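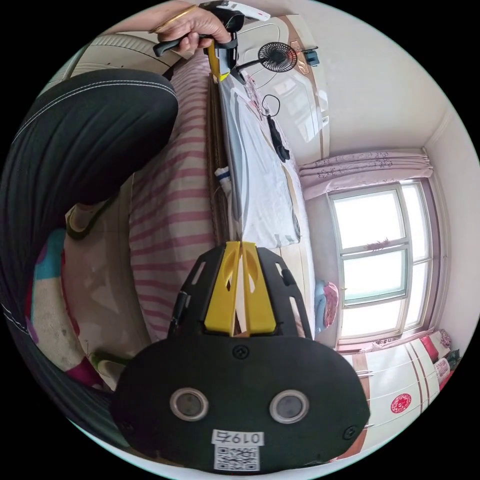
The student robotics project at Nernham opened its doors for an afternoon in June, and I went along with Agnese Kalniņš, who teaches with me and had heard of it from a former pupil. The group is called Rerine. It has no workshop of the usual kind. Much of the work is done in ordinary bedrooms and kitchens, with hand-held grippers that a person carries from one household job to the next. The grippers are black with yellow fingers, and each has a number on a small white label. The one I looked at most closely was 0197, with a square code sticker directly under the number. The bedroom had a bed with a pink-and-white striped sheet, a padded headboard with a little fan clipped to it, and a large window that let in plenty of light.

### The bedroom task

Hernán Carhuamaca, a second-year student, took us through the rules. Each student picks a household job and writes it out in steps on one side of paper. A second student has to be able to follow the paper without asking anything. His first version of bed making ran to four pages, and Édgar Henao, the course tutor, sent it back twice.

The target for the term is 200 accepted runs per student. Hernán had 237 and was helping two others catch up. A run is thrown out if an item is dropped or if the hands move too fast. He said the second fault is far more common – people speed up once they know the job.

I was allowed a try with a pillowcase. My thumb ached after a few minutes and I dropped a corner three times. Agnese did better than I did.

### The arm

After tea we walked over to the Alley building, where the group keeps its robot arm. Heriberto Huaranga was running it on a shorter job, folding a hand towel in half and then in half again. We watched for about 20 minutes. It managed the first fold most of the time and the second fold rarely. He keeps a paper log of each attempt and was up to number 405.

### Notes for a school visit

Groups of up to eight can come, by arrangement with Édgar. The bedroom is upstairs and there is no lift. Parking at Nernham is poor after two o'clock, so we would take the minibus and be dropped at the gate. Agnese is going to ask whether our Year 10s could write their own task sheets beforehand and have the students try them out.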